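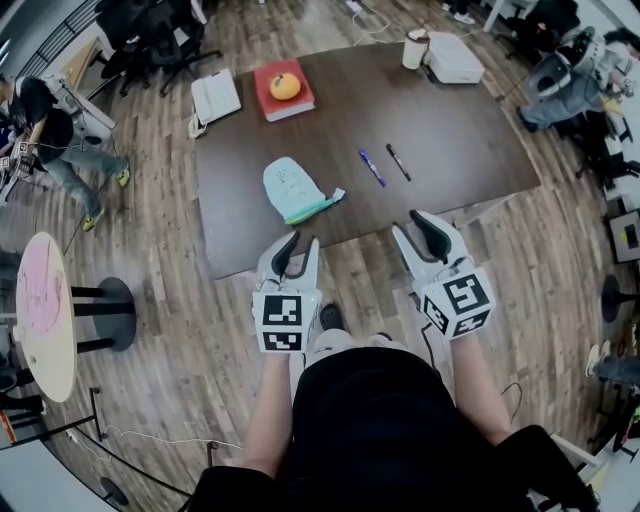

Turner Hand-Held Gripper Pair: Setup and Care

Thank you for looking at the Turner pair, our two-handed set for people who want to teach by doing and would like to start before lunch. Two grippers, one for each hand, each with its own marker cube and a pair of curved fingers lined in black. They go out from our workshop in Destholm already matched to each other, and we'd love for them to stay that way, so a good part of this page is about looking after them once they're on your bench.

What comes in the case

Two grippers (left and right), two marker cubes already mounted, one cable per gripper, 12 spare finger liners, a small hex key, a soft cloth, and a printed card with the cube faces drawn out flat. Please hang on to the card! It is the quickest way to tell whether a cube has gone back on the wrong way around, and we do get a lot of calls about that.

Setting up

Put the grippers down with the fingers pointing away from you and plug in the cables before you pick anything up. Let each cable fall down the outside of your arm, so it doesn't end up dragging across the table or catching under a chair. Leave enough slack to reach the far corners of your table without a tug at the plug. If you can feel the plug move when you stretch, you need the longer cable (order code 203-L).

Next, open and close each gripper five or six times, slowly. The fingers should meet evenly along the lining. If one side touches first, loosen the finger screw a quarter turn, squeeze the fingers shut, and tighten it again while you hold them there.

Then choose something to practice on. Everybody has a favorite. We like a mix of soft and hard things: a folded cloth or an oven mitt, a couple of marker pens, a piece of fruit, a hardcover book. The pens are harder than they look, especially when two of them are lying side by side, and fruit will tell you very quickly if you are squeezing too much.

Looking after the cubes

Most trouble starts with a dirty cube. Wipe the faces with the dry cloth at the end of the day and try to keep your thumbs off them (we know, we know). Skip alcohol and window cleaner, both of which leave the black squares shiny. A face with a scratch running through the pattern should be replaced, and a full set of faces takes 5 minutes to change with the key in the case.

Changing the liners

Liners wear fastest at the tip. Peel from the base, rub off any leftover glue with your finger, and press the new one down from the tip backward. Change both fingers of a gripper together. Leave them overnight before heavy use; doing it on a Saturday works nicely for most shops.

Works with

The Nyanda bench arm and the Janness wall bracket, both sold separately. The older Nyanda arm needs the adapter plate.

Warranty and repairs

Two years on the grippers, excluding liners and cube faces. If you need to send one back, please send both, packed in the original case with the cables coiled loosely. We match them again as a pair before they leave us.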